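Home Recipes FAQ Shop My Tins Contact

Search this site... Go

Questions I get asked a lot
By Flor Londoño
Updated in May

Do you ship your granola outside the state?
Not yet, sorry! I've priced it out with two carriers and the postage came to more than the granola. If you're near Ormsby you can pick up from my porch any time after 4 p.m., just send me a note first so I can put your name on a bag.

Why does mine come out soft?
Probably the pan is too full. I bake at 300 degrees on two sheets, spread thin, and I leave it alone on the counter until it's completely cool (this is the hard part, I know). If it's still chewy the next morning, give it another 7 minutes and let it cool again.

Can I leave out the nuts?
Sure. I use pumpkin seeds and a handful of extra oats when I bake for my nephew's class. Please remember that what I sell comes out of a kitchen full of almonds and pecans, so I can't promise any bag is nut free. 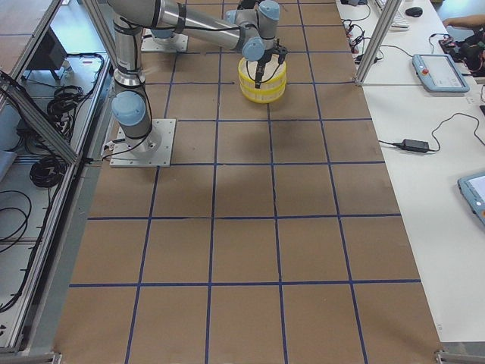 Honey or maple syrup?
I go back and forth! Honey clumps better and browns faster, so keep an eye on it. Maple gives you a looser mix that I like more on yogurt. My sister swears by half and half and I've stopped arguing with her.

How long does it keep?
In a jar with a tight lid, roughly 16 days before it starts tasting flat to me. The freezer buys you a couple of months. Don't put it in the fridge, it goes sad in there.

Is the Drevetton market stall still happening?
Yes, but I share the table with Toria Bread now, so look for their green awning. We're usually sold out of the cherry one before 11 a.m.

What happened to the coconut batch?
I made 244 bags of it over one winter and got so tired of the smell that I needed a break. It might come back in the fall, and if it does I'll put it in the newsletter first.

Can I use your recipe on my own blog?
Go ahead and link to it, and tell me how yours came out. Just please don't paste the whole thing.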